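Print this page | E-mail this page

Jostodthorpe Footpaths and Stiles Project
Progress report to the Rollholm Fund, 7 July 2023
Prepared by Raili Tikkanen

Dear Niilo Kiiskinen,

You asked for a report that was shorter than the last one. I have done my best, and have left out the history of the parish entirely, although Pentti Hyvönen feels it sets the thing in context.

The grant was for repairing the paths on the east side of Jostodthorpe and replacing the stiles on the stretch between the church and Drollari Farm. We promised you 12 new kissing gates by the end of June. There are ten. The remaining two are lying on their sides in Ketsara Phromma's barn, in good order and fully paid for, waiting on a landowner who was all in favour of gates until he learned that one would be on his land. He has asked for a meeting, then moved it, then asked what the meeting was for. I expect to have his signature before the blackberries are out and would rather not be held to which blackberries.

The surfacing has gone better. The low stretch by the brook, which for most of my adult life has been a path in name only, was drained and stoned in the spring and has come through a wet June without losing anyone's boots. Kalevi Pesonen walked it daily and sent me his findings, also daily. They may be summed up as "firm". A short section near the old pump still holds water after heavy rain, and the contractor, Vainio, has agreed to come back and lift the drain at no charge, having first explained to me at length that water does this.

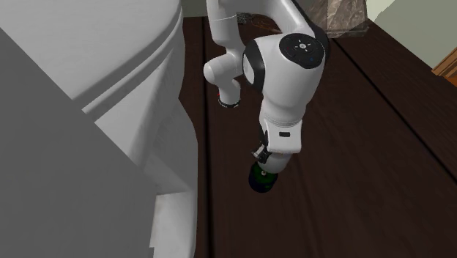

Has the money run to what we said it would?

Very nearly: £3343 is left in the account, and all but £93 of it is spoken for by the last two gates' fitting costs, the signposts and the work on the sleeper bridge. The £93 is what we saved by having the leaflet printed on one side. I would like your permission to spend it on grass seed, the verges having been driven over by everybody, including me.

The sleeper bridge needs a word. We had put it down as sound in the application, on the grounds that it looked sound. When Vainio's men took up the first plank the second one more or less followed it. The beams underneath are good and will stay, but the whole deck is being replaced, and the path is closed at that point with a diversion along the lane. The diversion is signed. People have been reading the sign, agreeing with it and climbing round the barrier, so a taller barrier has gone in.

On the signposts, we are late, and the fault is ours. Three drafts went back and forth over whether the farm should be given as Drollari or Drollari Farm, there being strong feeling on both sides and only so much room on an oak finger. It will say Drollari. The posts are now being cut, and the family at the farm have been told, and have taken it reasonably well.

The guided walk to mark the opening of the brook path was well attended by the standards of the parish. Pentti led it and covered the history mentioned above. Several people turned back at the church, though they said it was their knees.

What is left to do, then, is the two gates, the bridge deck, the signposts, the drain by the pump and, if you agree, the seed. I would ask you to extend the end date so that the bridge can be finished properly. Vainio is ready to start as soon as the timber arrives, and the timber is said to be on a lorry.

The receipts are with Ketsara, who has put them in order and would like it known that they did not arrive that way. She can send copies whenever you want them.

Yours sincerely,
Raili Tikkanen

Related items
Brook path: closure and diversion notice
Stiles and gates: what we are replacing and where
Notes from the June walk
Rollholm Fund: how to report on your grant

Print this page | E-mail this page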